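Saturday, November 28, 2020
Workshop book, back bench, Trosar

In by 8, heating on by the time I was ready to leave. Matúš had the key to the tall cupboard in his coat, and his coat was in Hetby with Matúš in it, so no good scissors all day. Cut the string with the bad ones. The ends show it.

Main business was the little washing line. I still call it the washing line and Encarnación still calls it the drying rack, and the label on the shelf says "line/rack (wood)" in Matúš's handwriting, which I take to be diplomacy. Two uprights, a dowel low down between them, string across the top. The dowel does a good deal more than it gets credit for. Without it the posts come together the moment you tension the string, like two people at a party who have spotted the same bore.

String. Tried the smooth cord from Beneš first. It looks well and holds a knot about as firmly as I hold an opinion before breakfast. Every time a peg went on, the line dropped a bit more. Went back to twine at the left post, wound round the top several times and tied over itself. Ugly coil, can't be got undone without a fight, stays put. I have left it. If anybody wants it neater they may untie it themselves, and I will watch.

Pegs. The small ones live in the teal basin now. Before that they lived in a jam jar with a neck narrower than my hand, and before that, I think, in October, all over the building. The basin is far too big for them and they huddle towards one side of it, but you can get at them. Encarnación would like them sorted by colour. I would like a new back. We have agreed to raise it again when there is less on.

Springs are variable. The good ones bite and the poor ones merely rest on the card and think about it. Test before hanging: clip to the edge of a scrap, hold up by the peg, give it a small shake. If the scrap drops, the peg goes in the tin marked DUFF. Please do not take pegs out of the tin marked DUFF. I know it has been happening, as the tin was fuller on the last page of this book than it is today.

Cards. One peg in the middle of the top edge is enough for a card that size. Two looks more responsible and makes the card buckle between them if they aren't exactly level, and they aren't exactly level. Pencil any marks lightly and do it before hanging. I wrote on one while it was on the line and had a very clear sense of what it must be like to shave a horse.
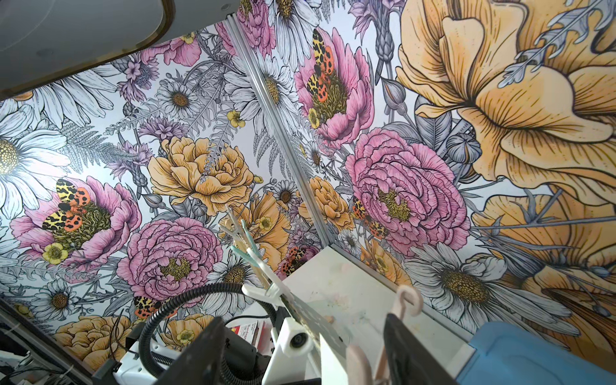
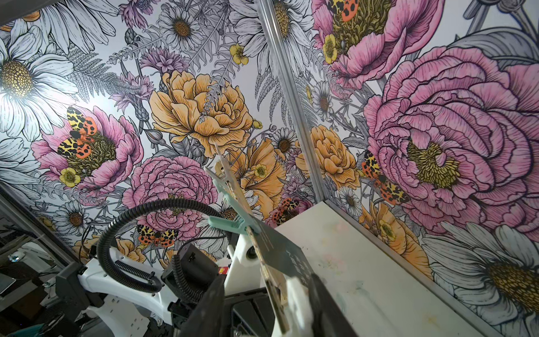
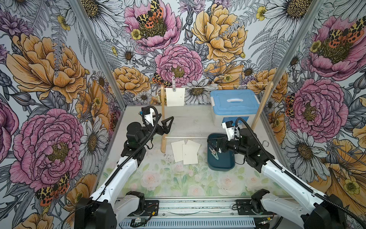
The corner in the first two, line and peg basin in the third.

Wallpaper. I was against it and I am now, with poor grace, for it. The Okurden catalogue gives the pattern as "after a design of 1850", and I can believe it, as it has the air of something chosen by a person with a great many aunts. Ink-line leaves all over and then somebody has been let loose on the blooms: big white daisies, orange and pink peonies, the purple cornflowers. And the moths. I had papered a good half of it before I noticed there were moths. Spotted forewings, orange behind, sitting about on the flowers as if they'd paid. Encarnación had seen them in the catalogue and says she mentioned it. She did not mention it.

Practical matter with the paper: anything small and pale vanishes against it. A white card on the line is fine, it reads as a clean shape with all that going on behind. A pale green peg is another matter. Put one down, looked up, lost it among the foliage for a good while, and it was on the floor by my shoe. The other thing is glare on the big daisy to the left of the corner. The petals go to nothing when the light catches them. I've angled the lamp every way it goes, plus one way it didn't, and must now order a bracket.

Pattern match at the corner: don't look too closely. The strip is there to give the eye something else to do.

The blue-and-white box is still over on the right by the post. I meant to shift it and didn't. The right post has a bit of a lean, which I'd like to blame on the box but should probably blame on whoever drilled the dowel hole, and I remember drilling it. Shim with card for now. Proper job: plug the hole, redrill square, swear less.

Stopped for lunch at 2, far too late. Encarnación brought soup and read me the first half of this entry aloud in what she says is my voice.

Left to do:
- lamp bracket
- right post, plug and redrill
- more small pegs, same size, better springs (ask Beneš what they've got, and get one to try before saying yes to a bag)
- more twine, the rough sort
- put the smooth cord somewhere I won't be tempted
- leftover Okurden paper is rolled up behind the door. Matúš wants it for lining drawers. He can have it, moths and all, in exchange for the scissors
- scissors

Packed up at 7. Line left up with the twine as tied. Don't pluck it. It makes a very satisfying note and then you have to tighten it again.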